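4.2 Does colour help with packing?

The Terninstead trials claim that people put things away more quickly when an item and its tray are close in colour. We doubt it. Our Brollutlow set has 1,148 packing attempts, of which 1,055 could be timed, and the gain shrinks to almost nothing once the size of the item is allowed for. Blue items did well, but many of them were also soft and easy to grasp. Shape may explain as much as shade, and the earlier work never varied the two apart.
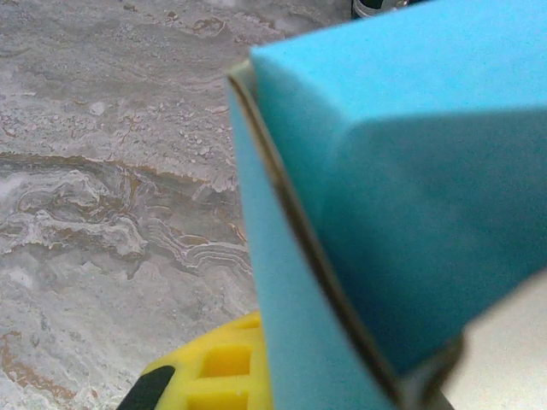 Figure 3. (a) Light blue foam block, close up. (b) Light-blue tray on the marble-patterned tabletop, with a black box behind it.
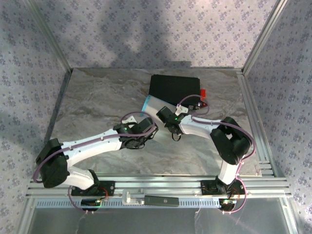

One reader of the draft objected that size and colour were never fully separated in our own set either, and that a fair test would need the same block in at least 3 colours. We accept the first point. The second would leave grip untested.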